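Inventario de la habitación 19

1. Entrada

El encargo de Udarex ocupaba una página. Pedía registrar el contenido de la habitación 19 antes de cerrar la casa y no admitía valoraciones. La inspectora firmó la recepción de la llave, anotó la fecha – 20 sep 2025 – y subió los 3 pisos sin encender la luz de la escalera.

El protocolo fijaba un orden: paredes, textiles, objetos sueltos. Paredes: blancas, lisas, con marcas leves. Textiles: una cortina estampada en beige y marrón, una sábana azul con cuadrícula blanca. La cuadrícula le resultó útil. Permitía asignar a cada objeto una fila y una columna, procedimiento que había aprendido en los almacenes de Miltix y que nunca había aplicado a una cama.

2. Objetos sueltos

El formulario preveía seis categorías. Ninguna correspondía a la comida. Abrió una séptima, la tituló «provisiones» y empezó por la lata rectangular, roja oscura por fuera y dorada por dentro. Estaba abierta. En el lateral se leía TOFFEE. Después siguió con los paquetes: uno rojo, uno naranja y amarillo, una bolsa transparente con aperitivos de color rosa anaranjado y, encima de parte de ella, un envoltorio más oscuro. 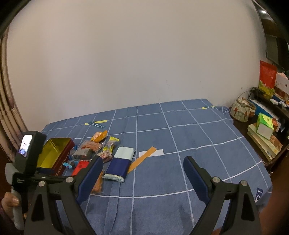 3. Anomalías

La etiqueta pequeña decía HEART y estaba del revés con respecto a la puerta. La inspectora la copió en mayúsculas, como exigía la norma, y dudó ante la casilla «orientación». Escribió: «invertida». La casilla siguiente pedía la causa. La dejó en blanco.

Quedaban las cintas amarillas. Una junto a la etiqueta, otra hacia la esquina del fondo, cerca de la pared. En los planos de Arnura, dos marcas de ese tipo delimitaban una superficie de trabajo. Midió la distancia entre ambas, la anotó y comprobó que el informe anterior, expediente 854, daba la misma cifra. El informe anterior era de noviembre. No mencionaba ninguna lata.

4. Cierre

Según la norma, una discrepancia obligaba a repetir el inventario completo. Lo repitió. El resultado fue idêntico en todas las líneas salvo en la última, donde la primera vez había escrito «habitación desocupada» y la segunda, con la misma letra, «habitación en espera».

Tachó una de las dos, guardó el formulario en la carpeta y devolvió la llave a las 6.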